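4. Preparing printed fabric before the first use

The covers of the Flillosari series are packed folded very small, so the fabric comes out of the bag with many creases. Please do these steps before you put the cover on the Borent cushion.

4.1 Take the cover from the bag and hold it up by one place. Let the rest hang down for up to 33 minutes. The small folds become softer.

Note – A fabric with large leaves, like the pink and blue print, has no straight lines. Look for one clear leaf and use it to find the right side of the cloth.
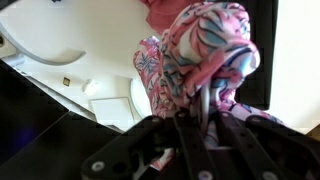

4.2 Laying flat

1. Put the fabric on a clean table, with the print facing down.
2. Open the folds with your hands, from the middle to the edges.
3. Iron at low heat. Stay 2 cm away from the zipper.

CAUTION: Do not pull on a knot or a tight bunch. Loosen it first with your fingers – the seam can open.

4.3 If creases remain, spray with 500 ml of clean water and repeat step 3. Let the cover dry completely before you continue with section 5.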